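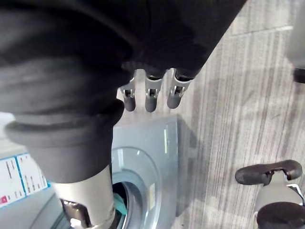

The washer job, sleeve and all. Teal cloth in the drum, three fingers up top.

16/05/2022

So I promised a few of you I would write up the sleeve thing, and then I kept putting it off, mostly on account of it being embarrassing. It's a stupid fault. It cost us the better part of two weeks and I walked past the cause every single morning with a coffee in my hand.

If you're new to this blog: I work on the laundry task at Lenstead, where we have a two-armed robot that spends its days taking cloths out of a front-loading washer and, on a good day, putting them somewhere sensible. I do the arm side of things, meaning cables, covers, fasteners, brakes, whatever is rattling. Unai Carretero does the software and is much calmer than me. The robot's name is Fagundes. I didn't pick it.

The arms wear black fabric sleeves. I love the sleeves, I fought for the sleeves! Before we had them there was a spot near the elbow where you could get the skin of your hand pinched if you leaned in at the wrong time, and I know precisely how that feels. The fabric keeps fingers out of the gap and keeps lint out of the joints, and it makes the whole thing look a bit less like it wants to hurt you. The first set came from a little outfit called Stisside who mostly sew covers for machine tools, and they did a lovely job.

Anyway. The fault.

It started as protective stops. The arm would be on its way down to the washer door, everything fine, and then it would just freeze. Brakes on, red light, message on the screen saying the measured torque at the wrist didn't match the expected torque. That's the arm's way of saying "I think I've hit something." You look, and there's nothing there to hit. You clear it, you run it again, and it goes down smooth as butter. Then half an hour later, clunk, same thing.

Intermittent faults are the worst. If a thing is broken all the time you can sit down next to it and poke it until it confesses. With this one you'd be sitting there with your laptop on your knees for an hour and it would behave beautifully, and the second you went for a sandwich you'd hear the brakes.

Unai's first idea was payload. The controller has to know how much weight is hanging off the end of the arm so it can subtract it, and if that number's wrong then everything feels like a collision. We had changed a fingertip the week before, so fair enough. He reran the payload identification and the number came out a hair different, and we got one clean afternoon and I bought us both ice cream. Next morning, three stops before ten o'clock.

My first idea was the cable. My first idea is always the cable. I have been right about the cable so many times in my life that I've gotten lazy about it. So I pulled the whole sleeve back, which is a horrible job, you have to sort of roll it up like a stocking while somebody holds the wrist, and I went down the harness connector by connector. I reseated everything. I found one strain relief that wasn't clicked in all the way and got very excited. Took a picture of it and sent it to everyone with far too many exclamation marks.

And it worked! With the sleeve rolled back we ran all afternoon without a single stop. I wrote "FIXED -- strain relief" in the log, underlined it, put the sleeve back on and went home happy.

You're probably ahead of me already.

Next day, stops again. Now, a smarter person would have noticed that the thing I changed between "works" and "doesn't work" was the sleeve. I decided the strain relief must have popped back out. I rolled the sleeve back up to check, it was fine, and while it was rolled up the arm ran perfectly. I did this TWICE. I went back later and read my own notes and it's all right there, in my own handwriting: sleeve up, good run. Sleeve down, stops. Sleeve up, good run. I was so busy looking at connectors that I treated the sleeve like a lid on the thing I was working on.

In between we went off on all sorts of adventures. We lowered the approach speed, and that helped enough to be confusing. We swapped the wrist unit for the spare. Somebody suggested static off the carpet, and I spent a whole day on static, grounding straps everywhere, feeling very scientific. For a while I was convinced that the washer had gotten nudged out of place and we were brushing the door rim, so I taped its corners to the floor. It hadn't moved. The tape was a pain to get off, too.

The person who cracked it was Eusebio Lorente, who came over from Lutside for a couple of days to look at something else entirely. He wasn't even supposed to be helping. He was sitting on the floor eating an apple and watching the arm go down to the washer, and he said, "Why does it swallow?"

I said what do you mean, swallow.

He said to watch the cuff. When the arm reached over and down and rolled the wrist to line up with the door opening, the fabric got pulled along with it. The bottom of the sleeve is supposed to sit loosely above the metal part of the wrist and let it turn freely inside. What it was doing was riding down a little on every cycle, then catching on a fitting underneath and twisting. You'd get this spiral of folds winding up the forearm. Most times it let go by itself and the folds relaxed. Some of the time it didn't, and the wrist was turning against a fat rope of twisted cloth, and the controller felt that and quite correctly hit the brakes.

Then the arm would stop, the cloth would relax, and by the time I'd put down my sandwich and walked over, there was nothing to see but a sleeve with some wrinkles in it. It always has wrinkles in it! It's a sleeve!

So that was the "collision with nothing." The robot was right the whole time and it was colliding with its own shirt.

What had changed, as far as we can work out, was the washing. We wash the sleeves, they get filthy, and I had put this one back on after a wash with the elastic at the top anchored one notch lower than it used to be. It felt snugger and I thought snug was good. That gave the bottom end enough slack to travel. I can't prove that's the whole story, maybe the elastic has gone a bit soft as well, but when I moved the anchor back up the swallowing mostly stopped. Mostly.

For the rest of it we did these things, if you have a covered arm of your own and want to steal them:

Moved the top anchor back where it belongs and marked it with a stitch of white thread, so I can't get clever again.

Put a low-friction ring inside the cuff, just a strip of slippery tape over a band, so the wrist can turn without grabbing the cloth.

Swapped the screw that was doing the catching for a low-head one and filed a burr off the bracket beside it.

Unai changed the motion so that the wrist unwinds between cycles. It used to take whatever rotation was shortest from where it happened to be, and over a long session that added up in one direction.

After that we ran 200 cycles in a row with no stops, and I sat and watched an indecent number of them. Into the drum, grab the cloth, out again. I have strong feelings about that cloth now.

Here's the bit I want to be serious about, though. At one point in the second week, when we were all tired and cranky, I suggested raising the torque threshold. Just a little. Just so we could get through a day's work. And Unai said no, and I grumbled at him, and he still said no, and thank goodness. That threshold is the thing that stops the arm when it's pushing on somebody. People kneel next to that washer all day long. If we'd bumped it up, the stops would have gone away and we would have had a sleeve winding itself tighter and tighter around a moving wrist, with a less sensitive arm underneath it, and I'd have written FIXED in the log again and underlined it.

So the new rule is that limits don't get touched to make a fault quiet. If someone wants them changed it has to be written down with the cause next to it, and "it keeps stopping" doesn't count as a cause. I've signed it. I was the one it was aimed at, let's be fair.

Also new is that the sleeve gets its own line on the morning check. Cuff position, twist, anchor stitch visible. Takes no time at all. I've crossed out my strain relief entry and written the real cause beside it, and left the old one readable underneath.

Stisside are going to make us a new pair with a proper rotating cuff, hopefully here by August. They asked what color we wanted. Unai says black again. I'm lobbying for something lighter so the twisting shows up better, and because black shows every scrap of lint, but I don't think I'm winning.

Next time I'll do the fingertip wear post that a couple of you asked for. I have a whole jar of old ones.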